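Isten wrist camera and finger kit, after two months of recording

Review by Noemi Kowalczyk

We bought the Isten kit in February to replace a homemade mount that kept slipping. It comes as a small camera, a bracket that bolts on at the wrist, a pair of tapered black fingers, and recording software. Our use for it is narrow. We collect demonstrations of fiddly tabletop jobs, driven by hand through a leader arm, and use them to train a policy. So far we have kept 1,464 episodes recorded with it.

Setup

Mounting took most of a morning. The bracket is stiff and has not moved once since. The printed guide skips the step where you set the camera angle, and the default points too far forward. Tilt it down until both fingertips sit in the lower part of the view, then lock it and write the setting down. If the angle changes halfway through a set, the earlier episodes are not much good next to the later ones.

Fingers

The wedge shape is the best thing in the box. The tips get under thin, flexible things that our old flat pads pushed away. Card sleeves are the hardest item on our list: turning or lifting a few at a time from a leather card holder, with the rest of the stack left alone. The operator has to come in low, close slowly, and accept that the number of sleeves picked up will vary. We label that afterward.

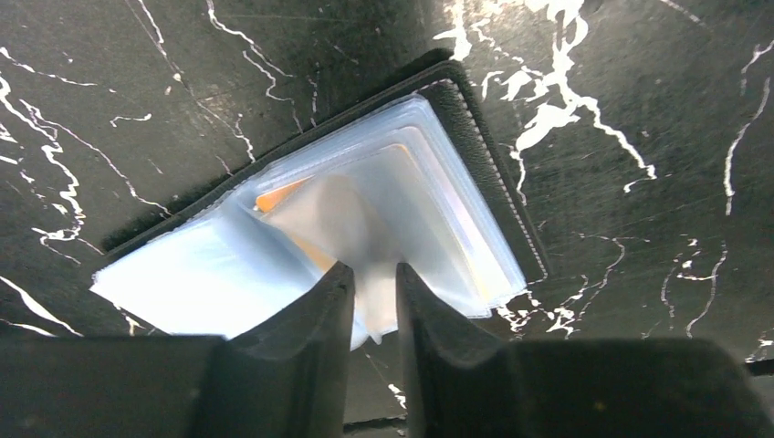
Otis Pettigrew wrote in to say that he gave up on clear plastic with the same kit and went back to paper cards, as his policy learned to chase reflections instead of edges. He would like to know if changing the lights between sessions helped us.

It did, a little. We moved the lamp every 38 episodes and changed the surface under the object every session. Glare is still the main cause of bad grasps in our test runs, and the camera has no manual control for highlights. Exposure can be locked, but only from the settings file. I would like a button for it.

Motion blur is the other weak spot. At normal speed the fingertips smear a bit when something gives way suddenly. Slowing the operator down fixes it, but then the policy learns to be slow too. We settled on a middle pace and threw out the worst clips.

Software

Plain but reliable. It saves video and joint positions together, and the timing has been good. Deleting a failed take needs 2 clicks, and there is no way to tag a take as failed and keep it, so we do that in a spreadsheet. The Thibodeaux recorder handles this better - it costs more, though, and its fingers are blunt.

Verdict

Good for small, thin, or soft objects if you can control your lighting. Less good for fast work. I give it 9 out of 12 on our lab sheet, with points off for the guide and the missing exposure control. We have ordered a second set of fingers.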